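Sorting cell at our parts return station, six months in: what changed for the people
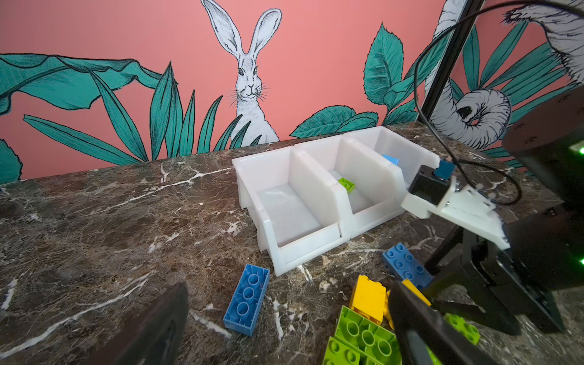
Posted by valtteri_k (Valtteri Kinnunen) on May 30, 2019
Board: Automation at Work > Small Sites

Hello all. I write from Urkoneck, where we clean and sort play bricks that come back from rental sets. English is my third language, so please be patient with me.

Since October we have a robot arm for one part of the sorting. It takes bricks from the counter and places them by color in the open bins. A set has 344 bricks when it is complete. Before, two people did this by hand the whole shift. Now one person looks after the arm and the other one does washing and checking.

I was asked by my manager to write what has changed for the staff. I would like to hear from other sites before I give him my text. My own points so far:

The hands are better. Two of us had pain in the thumb from picking small pieces all day, and one of us does not have it anymore.

The work is more lonely. When we sorted together, we talked. The person at the arm now stands alone and waits.

The arm picks well when a brick lies flat with the studs up. When it lies upside down or leans on another brick, the person must often help. So the job became mostly the difficult bricks.

How is it with you?

hertta_r
Member, 50 posts

Thank you for writing this. I work the same station on the other shift, so Valtteri knows already what I think, but I will say it for the others also.

I do not agree that the job is only the difficult bricks. I have learned to change the grip settings and to teach a new pick position. Before this I had never touched such a program. For me it is the first time in this work that I learned something I can put in a job application.

But I agree about the lonely part. I asked if the washing table can be moved next to the counter. I am still waiting for an answer.

wkaijage
Member

We have a similar cell at Plaltero, with bottle caps, not bricks. My question is about pay. When the person at the machine also changes settings and teaches positions, this is a technician's task in my opinion. Did the pay grade change? With us it did not, and two good people left.

valtteri_k

@wkaijage No, the grade is the same. We got a training day and a paper that says we attended. I have put the question in my text, but in a soft way. Maybe too soft.

hafthor_h
Moderator

I will be the unpopular one here. I have run sorting lines for a long time, and I think many complaints of this kind come from the first year only. People compare the new job with the best days of the old job. Does anybody really want to go back to sorting 1000 bricks by hand before lunch?

Also, if the arm has trouble with bricks that lie upside down, fix how they arrive. Put a shaking tray before the counter. Then the person is not needed for this, and you can give them better work.

hertta_r

@hafthor_h I do not want to go back, and I did not write that. But "give them better work" is easy to write. At our place the plan for the better work does not exist on any paper. If the tray comes first and the plan comes after, I know what will happen with the second person.

And we did try a tray, borrowed from Galindo. It was so loud that we had to wear ear protection, and then we could not talk at all.

hafthor_h
Moderator

Fair point about the plan. It should come before the tray. About the noise, ask for a tray with a rubber bed. Ours is not silent, but you can have a conversation next to it.

venla_h
New member

I hope it is fine that a new person answers. I started after the arm was installed, so I have no old job to compare with. What I find hard is the waiting. I watch the arm for a long time, nothing happens, and then it stops and I must be quick. I am more tired after this than after washing.

We change places every 2 hours now and it helps me a lot. Valtteri, please put this in your text, because it was our own idea and it costs nothing.

valtteri_k

@venla_h I will put it in, with your name if you allow it.

I will also write the pay question again, more directly this time, and add what Hertta said about the washing table. @hafthor_h could you send me the maker of the tray with the rubber bed?

hafthor_h
Moderator

Sent you a message. Ask them for the small model, the big one will not fit on a counter.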